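My project was on how much water people go through when they brush their teeth, and whether a bit of nagging changes it. I did it in October at the Katene residence, where 16 of us share two bathrooms (yes, mornings are grim!).

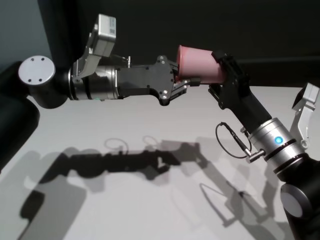
Everyone filled in a tally sheet taped beside the mirror: tap on, tap off, or "can't remember". I ended up with 84 entries in week one and 117 in week two, after I'd put up my reminder posters. I reckon the jump is mostly people finding a pen that worked.

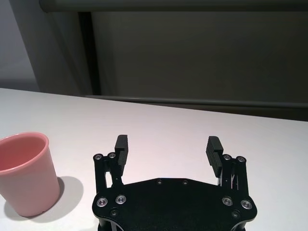 One housemate wrote on the back of the sheet that the posters made her turn the tap off at night but never at 7 am, when she's half asleep. I hadn't split my data by time of day, which I regret.

So did the reminders work? They helped a little in the evenings, going by what people told me, but my numbers can't prove it.

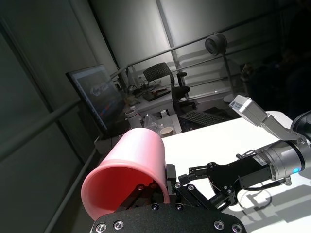
I'd also hoped to test the Dorix flow meter from the lab. It leaked all over the Dornance Street bathroom, so I went back to a bucket and a measuring jug.

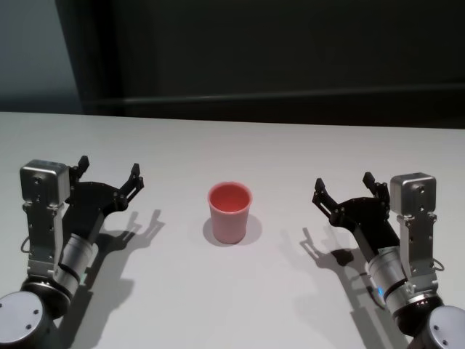 Next time I'd look at rinsing as well, because loads of people rinse straight from the running tap. I'd hand out a cup to everybody. A plain tumbler with no handle, like the pink one on the white table, would do fine. I'd mark a fill line on each with nail polish and start the whole thing before exams.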